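Farora Letter, issue 106
2 July 2020

The drawer issue

I have wanted to write this one for ages! Regular readers will know I have a soft spot for the drawer. Every home has one, usually in the kitchen, second or third down, and it holds the takeout menus, the birthday candles, a key that fits no lock in the house, and a tape measure that goes missing every time you need it. I love that drawer. I love other people's even more than mine, and if you have ever had me over for dinner and wondered why I was so keen to fetch the matches, now you know.

A lot of you have written in over the last few months to say you've been home more than usual and have started opening cupboards you haven't looked into for years. Same in our apartment. In January I promised myself I would do the hall closet, and then I didn't, and then all of a sudden there was no excuse. So this issue is a long one, all of it on sorting small stuff. Big stuff (sofas, the spare bed, that exercise bike) will get its own letter in the fall.

Start with the drawer you open most

People tend to begin in the attic or the basement, and I can see why, it feels more serious. But you could spend a whole weekend up there and on the first morning of the new week your life would be exactly the same. Do the kitchen drawer and you'll notice at breakfast. You'll notice again at lunch. I did ours in one evening with the radio on, and for a week afterward I kept pulling it open just to look at it.

Take everything out. I mean everything, including the liner, which in our case had a grocery list stuck to the back of it in my own handwriting, asking for parsnips. Wipe the bottom. Let it dry while you make tea. Then put back only what you went looking for in the past month or so. The tape measure goes in. Scissors, matches, one pen that works, the good can opener. The rest stays on the table for the moment, and that pile is where the fun starts.

The table pile

My rule for the pile is that you can't put a thing away until you've said its name out loud. It sounds silly and it works wonderfully. "Hinge." "Candle." "Candle." "Part of the blender we gave away." You hear yourself say that last one and your hand goes to the trash on its own. If you don't know what a thing is called, set it to one side and ask the rest of the household at supper. We solved four mysteries that way, one of them a little brass piece that belonged to the bathroom window and explained why the window had been rattling since we moved in!

Twist ties and rubber bands: keep a pinch. Soy sauce packets: use them tonight. Batteries: buy a cheap tester or borrow one, and don't throw the dead ones in with the kitchen trash. Here in Jirnwood there's a drop box inside the library entrance, but check that it's open before you walk over. Dried-up pens are the easiest win in the whole house. Sit down with a sheet of scrap paper, scribble with every one of them, and be ruthless.

Keys

I could write a whole letter on keys. The best tip I've had from a reader came from someone who ties a scrap of ribbon on each one and tries a different lock every time she passes it with the key in her pocket. Within a couple of weeks she had matched nearly all of hers. The leftovers went to the metal bin. I've copied her, with string, and found that one of ours opens the meter cupboard downstairs, a door I had been opening with a butter knife.

Once you know what a key is for, write it on a tag in plain words. "Back gate" is a good label. "BG" is fine for a month or two and then you'll stand in the hall wondering what on earth you meant.

Paper

Paper slows everybody down, me included, and the trouble is that you stop to read it. I lost most of an afternoon to a folder of old concert programs and regret nothing, but the folder is still there. If you want to get through the paper in a drawer, do it standing up. Instruction booklets for machines you no longer own can go straight into recycling. For the machines you do have, look online first - most makers keep the booklets up, and you can save the file under a name you'll recognize.

Warranty slips and receipts I keep in one envelope, with the newest at the front. Recipes cut out of magazines go in the cookbook I'm most likely to open. Photos I leave out of it completely. Photos are a winter job, with a blanket and somebody next to you to say "who's that?"

Boxes and dividers

You asked about the Grorka trays I mentioned in the spring. I still like them a lot. They're shallow, they come in a few lengths, and you can see what's in them without lifting anything. But please don't buy any until you've emptied your drawer. I bought mine first, full of hope, and two of them were too tall to let the drawer close. (They hold seed packets now and look very smart doing it.) Shoebox lids do the job just as well for a start, and so do the bottoms of cereal boxes trimmed down with kitchen scissors. Live with the cardboard for a month. You'll shift things around more than you expect, and by then you'll know the sizes you want.

A reader asked whether to label the trays inside a drawer. For yourself, probably no need. For a household, yes, absolutely, and in big letters. Ours say TAPE, LIGHT, FIX and SEND. SEND is stamps, envelopes and the little scale, and it's my favorite thing in the kitchen. I've written more letters this spring than in the ten years before it, purely on the strength of being able to find a stamp.

Sewing bits

If your drawer has a tin of buttons in it, lucky you. Don't sort them by color, you'll never keep it up, and half the pleasure of a button tin is stirring it. Do take out the needles and pins and give them a proper home. I stick mine in a square of felt folded into a matchbox. Spare buttons that came with a shirt, in those tiny plastic bags, are worth labeling with the shirt. "Gray stripe, cuffs." Then if the shirt goes, the button can join the tin.

Thread is a different story. Loose thread will find other loose thread, and anything with a point or a hook on it, and make a nest. Wind the ends around a bit of card with a notch cut in it. Old playing cards are perfect.

Where it can all go

The swap shelf at 44 Hayat Street is taking small household things again, clean and in a bag with a note saying what's inside. Please don't leave bags on the step when the door is shut, the rain gets them. Kitchen tools go fast, and so do picture hooks and jars with lids that fit. They have plenty of mugs. They have so many mugs!

For odd screws and hardware, ask a neighbor who fixes things. Ours was thrilled with a jam jar of mixed washers and brought us back a lettuce. And if something is broken, be kind to the shelf and don't pass it along hoping somebody clever will come by.

Cords

Save cords for an evening of their own, with a clear table and good light. They're slow work and they reward patience more than anything else in this letter. Pick one end, any end, and follow it with your fingers, and don't yank. White ones first if you've got a lot of those, or whichever color catches your eye.
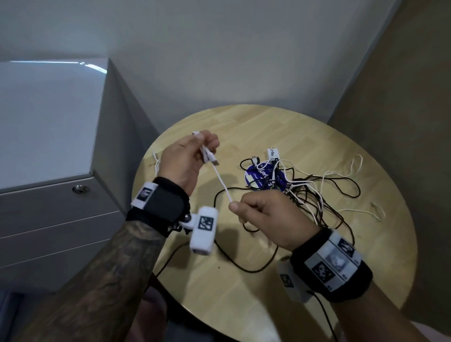

A white one on the way out of the pile, and then a blue one:

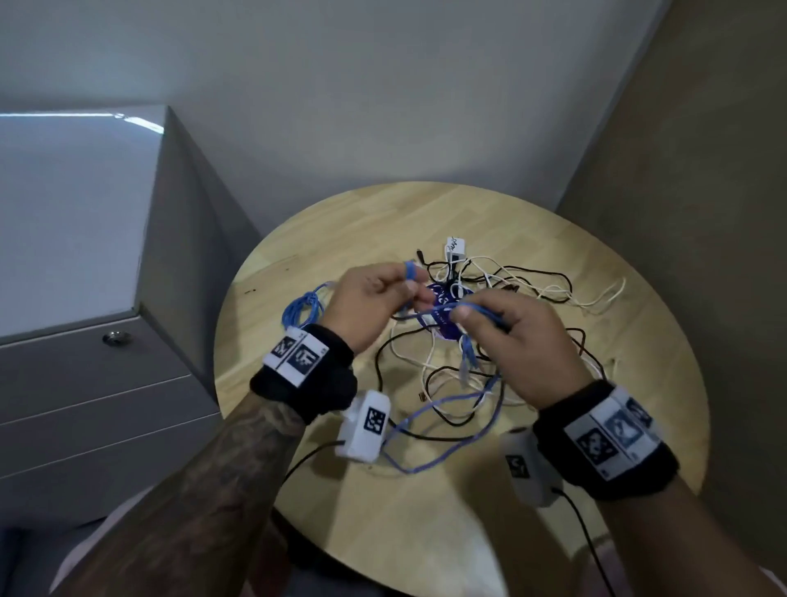 Reading time: 7 minutes

When a cord is free, coil it loosely, wide as your palm, and fasten it with one of the twist ties you kept. Then fold a strip of masking tape over it near one end and write down what it charges. If you can't say what it charges, it goes in a bag with the month written on the front, and the bag goes to the back of the closet. Whatever is still in there next summer can go to electronics recycling.

I was going to finish with the bathroom cabinet, but I've run long already, so that moves to the next letter along with your questions on spice jars (I've had a stack of them, and some very firm opinions on alphabetical order). If you've got a drawer you're proud of, write and tell me what's in it. Before and after are both welcome, and I'm honestly just as happy with the before.

One small correction to the last issue: the vinegar rinse for cloudy glasses is one part vinegar to three parts water. I had it the other way around. Sorry to everyone whose kitchen smelled like a pickle jar!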